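Qui sommes-nous

Rosside est une école de langues pour adultes. On y apprend le portugais, le roumain, le tagalog et, quand le professeur retrouve ses polycopiés, un peu de hongrois. Nous occupons le premier étage d'une ancienne mercerie, rue Botau, au-dessus d'un opticien qui a la patience de ne jamais se plaindre des exercices de prononciation.

L'école a été fondée par Genalyn Malabanan, qui cherchait un cours du soir où l'on parle avant d'avoir vu la table des matières du manuel. Elle n'en a pas trouvé, elle a loué une salle. Les premiers inscrits étaient deux, dont un qui s'était trompé d'étage et venait pour ses lunettes. Il est resté jusqu'au niveau intermédiaire. 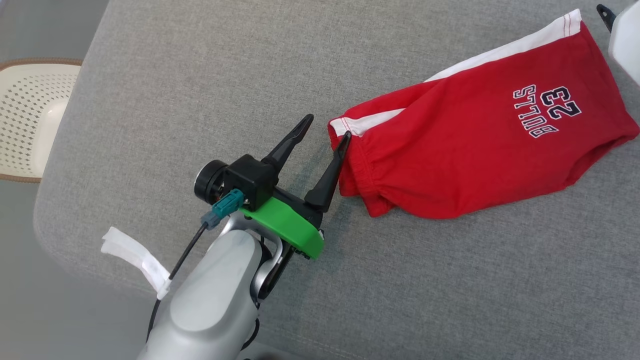 Nous avons aujourd'hui 364 élèves, répartis en petits groupes. Certains préparent un départ, d'autres un mariage, d'autres encore une conversation avec une belle-mère qu'ils repoussent depuis des années. La direction ne demande pas les motifs. On finit toujours par les apprendre à la leçon sur le conditionnel.

Notre façon d'enseigner

Elle porte un nom, parce qu'un imprimeur nous en a réclamé un pour la plaquette : la méthode Galang. Elle consiste à parler dès la première heure, mal, et à recommencer. La grammaire arrive à la troisième séance, au moment où les élèves commencent à la réclamer, ce qui les surprend beaucoup. Les dictées sont facultatives. Elles affichent complet.

Nous ne promettons pas la maîtrise d'une langue en quelques semaines. Une maison concurrente le fait, sur de très grandes affiches, et plusieurs de ses anciens clients nous ont rejoints avec un excellent vocabulaire d'aéroport. Nous les plaçons en débutants – ils le prennent bien, en général.

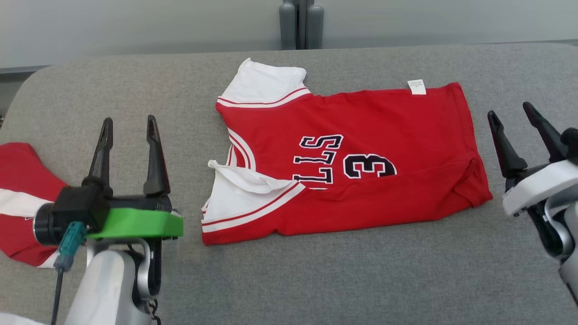 L'équipe

Les professeurs enseignent leur langue maternelle et sont salariés de l'école. Ils suivent chaque automne un stage de pédagogie dont ils reviennent avec des feutres de couleur et des idées sur la disposition des chaises. Les chaises reprennent leur place avant les vacances.

Genalyn assure toujours les cours de tagalog, ainsi que l'accueil téléphonique en fin de matinée. Si la voix qui vous répond vous reprend sur un accord du participe, c'est elle.

La bibliothèque

Elle compte 888 volumes, dont 41 exemplaires du même dictionnaire de poche, reçus en don à la fermeture d'une librairie. Nous remercions encore le donateur. Les élèves empruntent librement, en notant le titre dans le cahier posé près de la porte. Les romans policiers roumains sortent beaucoup. Le théâtre portugais se repose.
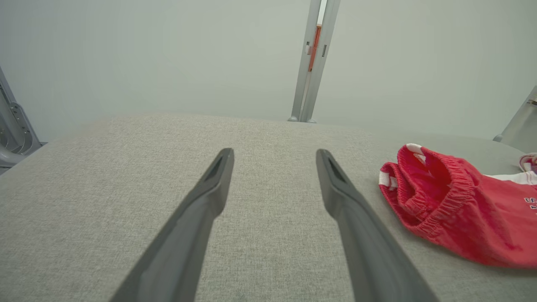
Les prêts n'ont pas de durée fixe. Une grammaire hongroise nous est revenue après une si longue absence que le règlement de l'école avait changé deux fois, et que la personne au comptoir a voulu l'inscrire comme nouvelle acquisition. Aucune amende n'a été perçue. Un gâteau a été accepté.

Le journal Girovow

Girovow est notre feuille interne, rédigée par les élèves dans la langue qu'ils apprennent et corrigée au strict minimum. Le premier numéro est paru le 21 mars 2018. On y trouve des recettes, des récits de voyage, un feuilleton roumain dont l'héroïne ne connaît que le présent de l'indicatif, et un courrier des lecteurs parfois vif sur la question du subjonctif. Les anciens numéros se consultent à l'accueil. 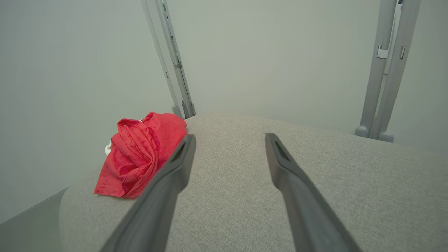 Nous rejoindre

Les inscriptions ouvrent en octobre, les cours d'essai ont lieu toute l'année. Le premier est gratuit. Un entretien permet de fixer le niveau, et les candidats qui se déclarent « presque bilingues » sont priés de prévoir un peu plus de temps.

L'entrée se fait par la cour, la sonnette est celle du haut. Celle du bas est à l'opticien.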